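About the Enix Cell

Ukeo operates the Enix handling cell at its Jevcombe site under the direction of Ramiro Robles, who leads machine care for the company. The cell was commissioned in July and has completed 1,519 folding cycles.

Every shift opens with 30 minutes of checks — fasteners, fingertips, cabling — before the arm is released for work. Readings are entered in the Cabello log.
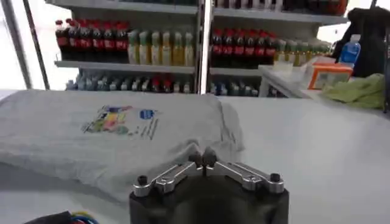
Gripper alignment is reviewed every 5 days by the technician on duty. The two dark fingertips must meet evenly at the center, and they are set against soft goods such as the folded gray T-shirt on the white table. Worn parts are replaced on site.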